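Folding Laundry with Hand-Held Grippers: Workshop Tips from the Grindwood Trials

These notes are for people recording folding demonstrations at home with a pair of hand-held grippers. They draw on 1,230 recorded folds, of which 346 were rejected at review. Most of the rejects came from a few setup and handling errors that are easy to fix.

Choosing the surface

Use a made bed or a padded table. A bare tabletop lets thin cotton slide when the jaws close, and the operator ends up chasing the hem. Pull the bedspread tight before each session. Loose folds in the cover get picked up along with the garment, and the Flunow training script has no way to separate the two afterwards.

A patterned cover is acceptable. In our comparison, policies trained only on plain covers failed more often when moved to a printed one. Policies trained on both did well on either. If you have two bedspreads, change them every 20 folds.

Light

Daylight from the side is fine. Do not stand between the window and the garment. Dark fabric gives the most trouble: in low light the collar, sleeve and hem merge into one shape and the grasp point cannot be labeled. Record black and navy items before 3 p.m. in January, or switch on a ceiling lamp.

Gripping cloth

Close the jaws on a corner or a seam. A grasp in the middle of a panel bunches the cloth and the first fold comes out crooked.
Take a small bite, then lift slowly until the garment hangs free of whatever is under it.
Keep the two grippers apart while lifting. When they cross, tracking drifts and the recording is usually lost.
Squeeze the trigger fully. Half-closed jaws hold denim but drop rayon.
Wipe the fingertips after every 6 garments. Lint reduces grip well before it shows.

Stacking

Put finished pieces at the far side of the bed, folded edge toward the operator. Keep the stack low enough that the next garment does not brush it. Bulky items such as blankets go to one side and stay there for the whole session – moving them midway changes the background and splits the data set into two uneven parts.
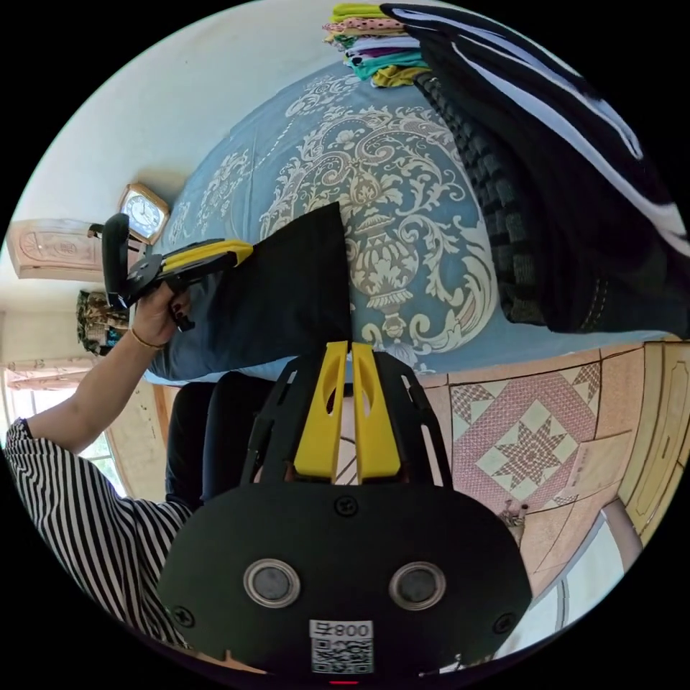
Black fabric held in the yellow jaws; folded clothes at the far side of the bed.

What the rejects showed

Sorted by cause, missed corners came first, then double pickups, then lost tracking. Slower lifting reduced double pickups but did nothing for missed corners. Those improved only after operators began pausing with the jaws open over the corner before closing. The pause adds time to each fold, and the Zupan policy learned to copy it. We have left it in for now.

Towels and pillowcases are being recorded separately under the Fustano set, with the same rules for surface and light. Fitted sheets are not included.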